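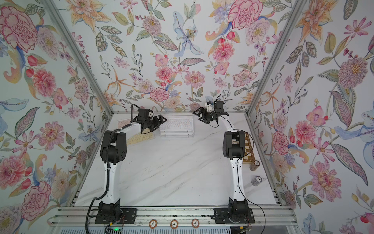
Home Products Classroom Kits Clubs Support

Flostovetti Two-Arm Club Bench
Posted Sep 25, 2026 by Jundero Product Desk

The Flostovetti bench is a tabletop workcell for school robotics clubs and student project teams. It comes with 2 arms, each with a parallel gripper, mounted on a shared aluminum rail. Each arm has its own base plate, so a team can take one arm off for repair and keep working with the other.

The bench was set up for the Clelwood student challenge, where teams program both arms to sort, stack and hand over everyday objects. It also works for a weekly class. The course pack has 5 units, starting with single-arm moves and ending with a task the team picks for itself. Students should know basic Python before they start unit 2.

Practice objects are not included. Most clubs bring in things they already have, and flat, wide items make a good first challenge for the grippers. Keyboards work well for this — the cream-and-pink one on the table lies at a slight angle, and a stack of white ones sits near the back wall. A chessboard gives students a ready-made grid for position exercises.

Clubs need a sturdy table and a wall outlet. Keep hands outside the enclosure while a program is running. The course pack includes a setup checklist and a log sheet for each team.

The Chatzigeorgiou workbook is sold separately and has 200 pages of exercises. Club orders for the spring term close in February. 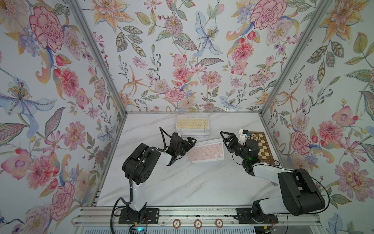

Storage is simple between meetings. The arms stay on the rail and the bench can be left set up from one week to the next. Teams that want the tabletop clear can box up their practice objects — a chessboard and a few keyboards fit on one shelf. Replacement gripper fingers and cables can be ordered through the Support page.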